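I caught Umut Yazıcı at nine in the morning, which he informed me is a terrible time to interview anyone who works with robot arms. "They drift when the room's cold," he said, handing me a coffee. "Or I drift. We haven't settled that one."

Umut runs the manipulation side of Sternik, a small research project that has spent most of the past year trying to get an arm to tidy up and cook in a play kitchen. I'd read their February write-up and come away with one big question - why did throwing out data make the thing better?

"Right, everybody asks that!" he said. The team had recorded 1,977 demonstrations, each one a person steering the arm through a chore: carrot in the pot, lid on the pot, cup in the sink. They trained on all of it and the results were so-so. Then his colleague Omprakash Kushwaha sat down and started watching the recordings, one after another, for what sounds like a very long month.

"I was looking for hesitation," Omprakash told me when he joined us (he'd been under a desk, fixing a cable). "People stop above the pot. They think, they wiggle, then they go in. The arm learns the wiggle." He ended up keeping 800 demonstrations, the ones where the person steering seemed to know what they wanted. They call the filter Flonard, and neither of them would tell me why.
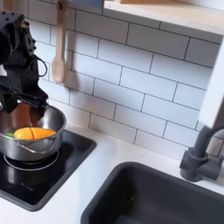

The gripper at the saucepan, with one of the orange play-food pieces inside.

Reaching into a pot is the part they both like to talk about. The rim gets in the way of the fingers, and shiny metal throws reflections back at the cameras. "A bowl is kind to you," Umut said. "A steel pot is rude."

So how much did it help? They ran 154 trials with each version, same kitchen, same chores, and the filtered one finished more of them. Umut was quick to add that the gain was biggest on pot tasks and pretty small on anything near the sink. He also wants somebody outside the group to repeat it. "We picked the filter and we picked the chores," he said. "I'd be suspicious of us."

I asked Omprakash if a program could do his month of watching for him. He's working on it. The first try scored each recording by how long the arm paused, and it tossed 4 of his favorites, all slow and careful ones. "Slow isn't the same as lost," he said, a little hurt on their behalf. The next version looks at where the pause happens too, and he hopes to have it running before they move on to lids.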